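I've gone a bit silly over shape puzzles this winter. It started with a peg board at the Targate market, and now there's a whole shelf of the things next to the kettle. My favourite colour combo is still plain old red and yellow - it just looks like a proper toy, doesn't it?

The yellow piece with the two legs gets its own little black holder, and I love that. It stands up so straight in there, with the red peg board further back.
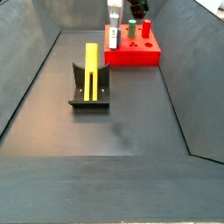 What do you clean painted blocks with?
A barely damp cloth and a drop of dish soap, then leave them on a towel overnight. I used to soak mine and the paint went gummy, so don't do that!

Anyway, I paid 65 dollars for my first board, which felt like heaps until I saw a Trinditz one going for 100. The colours on that one were gorgeous (I went back to look twice) but I was good and walked away.

What I like best is a board that's only partly filled. The star is the piece I'd pick up first every time, and red on red makes it a bit sneaky to spot. The green cylinder is much easier on the eyes. 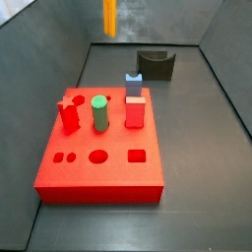
How do you store the loose pieces?
In an old biscuit tin, sorted by colour, with a tea towel folded in the bottom to stop the rattling. Mine holds 12 pieces before the lid starts to lift.

Next up I want to sand back a secondhand board and try a grey finish on it. I've got the paint, I just need a dry weekend.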